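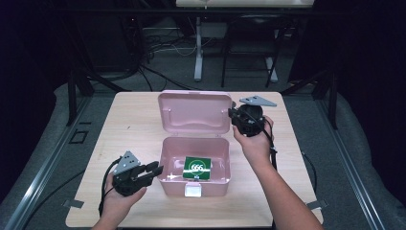 4. Meals, Transport and Late Finishes at the Stustanell Games

4.1 Setting

The Stustanell Games are a student multi-sport event held every second August. The edition studied here was hosted by the town of Stiltellow, with competition in gymnastics, judo, swimming, table tennis and track. Athletes were housed on one university campus, in a group of dormitories with 340 beds. The main dining room was on the ground floor of Hsiao Hall, a short walk from all of the dormitories. Competition venues were spread across the town. The pool and the track were on campus, while gymnastics and judo shared an arena on the far side of the river and table tennis was played in a high school gym to the north.

Movement between the campus and the off-campus venues was handled by a bus contractor, Reron, under an agreement with the organizers. Buses left the arena on the half hour until 10 p.m. After that a bus was sent when the venue manager called for one. The dining room served dinner from 5 p.m. to 9:30 p.m. on every day of competition. These closing hours had been set in the spring, before the session times for gymnastics and judo were final, and they were not changed when the evening sessions were moved back to suit the local broadcaster.

The mismatch is simple to state. A gymnast in the last evening subdivision could finish competing at 9:15 p.m., wait for scores, collect her bag, and reach the bus stop in time for the 10 p.m. departure. By then the dining room had been closed for half an hour. Packed meals could be ordered through the team leader, but the order had to be placed by noon on the same day.

4.2 Survey and interviews

We sent a short questionnaire to 300 athletes through their team leaders. It asked what time they had finished competing on each day, how and when they had returned to campus, whether they had eaten an evening meal, where the meal came from, and when they had gone to bed. Questions on the kind or amount of food were left out after the pilot, in which several athletes skipped them or gave answers that could not be compared. We received 116 completed forms, a return rate of 39 percent. Forms came from every sport, although swimmers were more willing to answer than judo athletes, and smaller delegations were better represented than large ones. We did not weight the answers.

Ching-wen Kuo carried out interviews with 5 team leaders during the week after the closing ceremony. Each interview followed the same list of topics and was held by telephone. The team leaders were asked to go through their own day sheets as they spoke, and three of them sent us copies afterward. We also had access to the bus log kept by Reron, which gives a departure time for each scheduled and called bus but no passenger numbers.

Times reported by athletes were checked against the official results wherever this could be done. The end of a session is recorded in the results system, so a finishing time given on a form could be compared with the end of the session in which that athlete took part. Where the two disagreed by more than an hour we used the session time. This affected only a handful of forms. Bedtimes could not be checked in any way and are used here only for comparison between groups.

4.3 Evening meals

The answers fall into two clear groups. Athletes whose sports were held on campus almost always ate in Hsiao Hall. Swimming finals ended early enough for a shower and a full dinner, and track athletes with late events were close enough to eat in the last half hour of service. Their complaints, when they wrote any, were about lines and the choice of dishes.

Athletes at the arena gave a different picture. On days when they competed in the evening, most of them did not eat in the dining room. Some had a packed meal. Others bought food at the arena stand, which sold snacks and drinks, or ordered delivery to the dormitory gate after returning. A smaller group wrote that they had eaten nothing between the midday meal and breakfast the next day except what they were carrying in their bags. Table tennis fell between the two. Team matches varied a great deal in length, and players could not say in advance whether they would be back before the doors closed.

The packed meal system was used less than the organizers had planned for. The noon deadline was the reason given most often by team leaders. In judo, whether an athlete would still be competing in the evening depended on the results of morning and early afternoon rounds. One team leader said that she ordered for everybody on the first day and threw most of it away, then ordered for nobody on the second day and regretted it. Another had settled on ordering for half of the squad and sharing the boxes out on the bus. Two of the leaders had not known that the system existed until the middle of the Games. It was described on page 31 of the team manual and was not raised at the welcome meeting.

We had expected larger delegations to cope better, as they had more staff. The forms do not support this. Large delegations often had one person in charge of meals for all sports, and that person was usually on campus. Small delegations traveled to the arena as a single group, and the adult with them could see for herself that a session was running late. Several of these groups sent someone to a grocery store near the arena before the evening session began.

4.4 Return to campus

The bus log shows that scheduled departures from the arena were punctual. In most cases the bus left within three minutes of the listed time. Called buses were less regular. The time between the end of the last session and the departure of the first called bus was longest on the second evening, when the venue manager placed the call only after all athletes had left the mixed zone. From the third evening on, the call was made at the start of the last rotation, and waits became much shorter. Figure 4, placed at the end of Section 5, plots the wait for each evening of competition.

Team leaders praised the drivers but were less pleased with the stop itself. It was in a parking lot without shelter or seats, and the sign giving the timetable was on the opposite side of the lot from where the buses pulled in. Athletes who missed a scheduled bus by a minute or two sometimes walked back inside and then missed the next one as well. Two delegations stopped using the service and rented their own vans.

4.5 Sleep and the following day

Bedtimes followed the pattern of meals. Athletes who had competed at the arena in the evening went to bed later than all others, including those who shared a room with them and had not competed that day. Part of this is to be expected, as many athletes find it hard to sleep after competition whatever the hour. The forms do suggest that the search for food added to the delay. Those who had eaten a packed meal at the arena or on the bus reported going to bed earlier than those who ordered delivery after their return. The first group is small, and the difference should be read with care.

For gymnasts the next morning mattered. Athletes who qualified for apparatus finals on the last evening of team competition had a training slot the next day, and the earliest slots began at 8 a.m. Slots were given out by draw. Team leaders tried to trade them, and some succeeded, but there was no formal way of doing so and the training hall staff did not always have the new list.

We did not try to link late meals or short sleep to results. The number of athletes in each event was small, the level of the field varied widely, and an athlete who competes late in the evening is in many cases one who is doing well. A study of performance would need repeated measures on the same athletes over several events.

4.6 Limits of the data

The questionnaire was handed out by team leaders, who may have passed it first to athletes they thought would fill it in. Athletes who were annoyed may also have been more willing to write to us. The form was offered in English only, and several answers to the open question were too short to use. The bus log does not show how many people were on board, so we cannot say how many athletes were affected by a given wait. Delegations that rented vans do not appear in the log at all.

Finally, the campus was unusual in having a single dining room for all athletes. Events that use hotels will have several kitchens with separate hours, and the problem may be easier to solve there or may simply be harder to see. In Section 5 we compare the Stiltellow arrangements with the meal and bus schedules published for two earlier editions of the Games.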